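Chapter 4
Concrete Floors and the Moisture They Hold

4.1 Why the slab comes first

Most failures in floor coverings start below the covering. A tile lifts, a coating blisters, a vinyl seam opens, and the first instinct is to blame the adhesive or the installer. In a large share of cases the adhesive was sound and was applied according to its data sheet. What failed was the assumption that the concrete under it was dry enough to receive it.

This chapter deals with water in concrete slabs: where it comes from, how it moves, how it is measured, and what can be done when there is too much of it. Chapter 3 covered surface preparation, and the reader should be familiar with the terms laitance, profile, and bond strength before going on. Coatings and resin systems are left to Chapter 5.

4.2 Sources of water

Fresh concrete contains more water than the cement needs in order to harden. The chemical reaction between cement and water, called hydration, ties up part of the mixing water permanently. The rest is there to make the mix workable. It stays in the pores of the slab after hardening and has to leave by evaporation, in most buildings through the top surface only.

A second source is the ground. A slab cast directly on soil, with no vapor retarder beneath it, can take up water for the whole life of the building. Liquid water rises through fine pores by capillary action, and water vapor moves from the damp soil toward the drier room above. A layer of coarse gravel breaks the capillary path but does little to stop vapor. The two problems need separate remedies, and older drawings often show a remedy for only one of them.

The third source is the building itself. Rain on an open slab, wet sawing, leaking pipes, and cleaning water all add to the total. A slab that has been drying under a roof for months can be set back by a single night of standing water, and the drying that follows is slower than the wetting was.

4.3 How a slab dries

Drying takes place in two stages. In the first, the surface is visibly damp and water reaches it as fast as the air can carry it away. The rate depends on air temperature, humidity, and air movement. In the second, the surface has dried out and the water must travel through the body of the concrete before it can evaporate. The rate now depends mainly on the pore structure, and fans have much less effect on it.

A slab drying from one side is therefore never uniform. It is driest at the top and wettest at the bottom. Once a covering with low permeability is laid, evaporation stops and the water spreads out until the moisture level is nearly even from top to bottom. The adhesive is then exposed to a condition wetter than any surface reading would have shown. This redistribution is the single most important idea in the chapter, and the test methods in Section 4.5 are judged by how well they allow for it.

Three properties of the mix have the greatest influence on drying time: the ratio of water to cement, the type of aggregate, and the finish. Lightweight aggregate is porous and is often soaked before batching, so it carries a reserve of water that ordinary stone does not. Hard troweling closes the surface and slows the escape of vapor. A curing compound left in place has a similar effect.

4.4 A case: the Donwood storage building

The Donwood building is used in several places in this chapter. It is a single-story storage hall with a slab on grade, 200 mm thick and 62 m long, cast in February under a temporary roof. The drawings called for a vapor retarder directly under the concrete. The covering was to be sheet vinyl, bonded over the full area.

The general contractor, Duggan, scheduled the covering by the calendar. A fixed number of weeks was allowed for drying, taken from an earlier project at Jedham where the slab had been half as thick. No allowance was made for the difference. Drying time does not rise in simple proportion to thickness — doubling the thickness of a slab that dries from one side can multiply the time by a much larger factor.

The flooring consultant, Vilja Riihimäki, asked for readings at depth before the adhesive was ordered. Surface readings taken earlier with a hand-held meter had been low, and the contractor considered the matter closed. Probes were placed at 13 locations. The readings near the outer walls were acceptable. Those in the middle of the hall, where the slab had been troweled longest, were well above the limit set by the adhesive maker.

Two options were considered. The first was to wait, with the building closed and the heating on. The second was to apply a moisture-control coating, which would allow the covering to go down earlier at a higher cost. The floor area was over 1000 square meters, and the cost of the coating had to be set against the rent lost during a delay. The comparison is worked through in Section 4.8.

Readers should note what the case does not show. The concrete met its specification, and no leak was found. The slab was simply thick, tightly finished, and young.

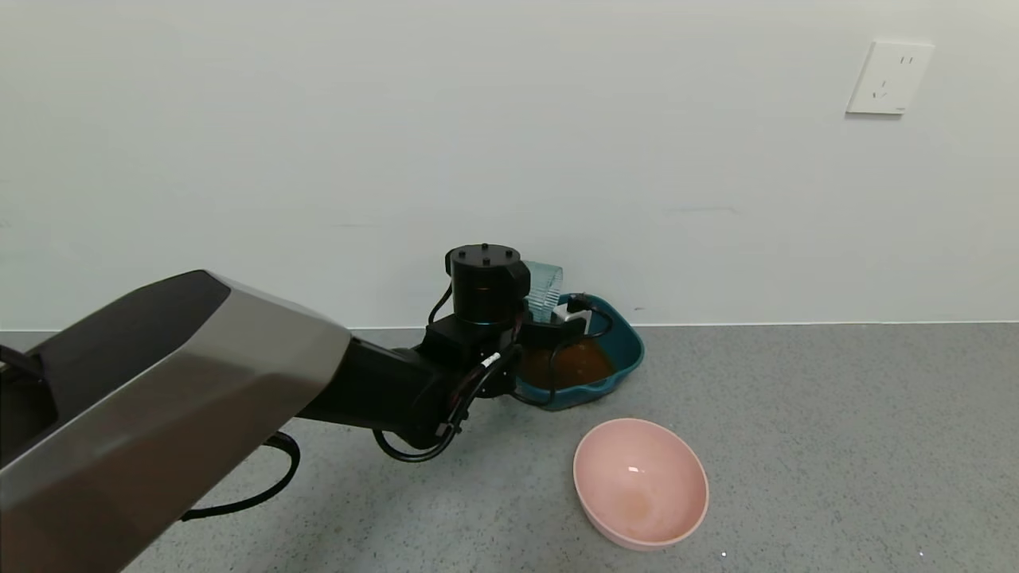
Thickness and finish will be treated separately in the sections that follow, with thickness taken first. The test methods in Section 4.5 all assume that the building is enclosed and that the room has been held at its normal service temperature before any reading is taken. Where that condition has not been met, the readings should be recorded but should not be used to approve the slab.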